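Bench notes, April - booth 2, both arms

Swapped the Flekari fingers for the Ovance set, because Gaurav swore they'd pinch a card without drama. Task is the usual: VIP card, blue holder, two arms, marble top. Tanveer set speed to 60 percent. I'd have gone lower, but I only write the notebook.

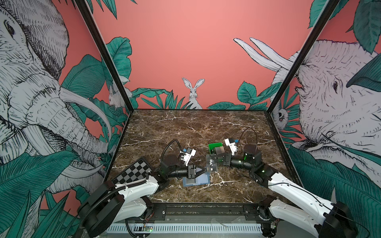
Fixed cam. Both grippers in toward the middle, checkerboard at left front.

Overhead calibration took 6 tries. Brijesh blames the veins in the marble, I blame Brijesh. Wrist views need a separate check - the stone is busy and the clear sleeves throw reflections, so the exposure setting matters more than the fingers do.
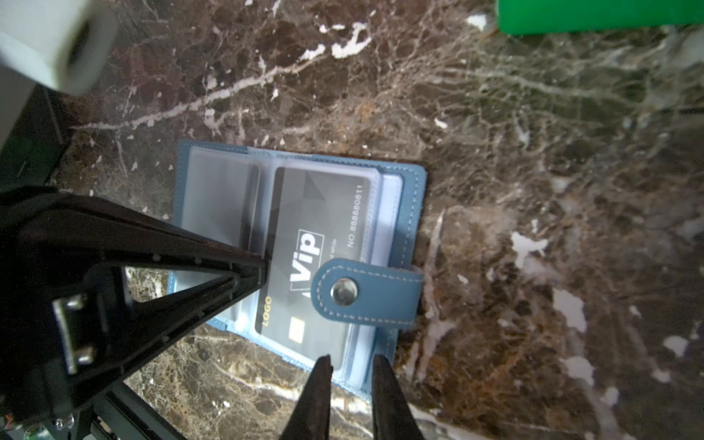 Wrist cam, holder open, card in the right sleeve, snap tab over it.

Still to do: same run with the Flekari fingers, old exposure. Vandana wants the pads measured first. Calipers are in Ignacio's drawer, under everything else.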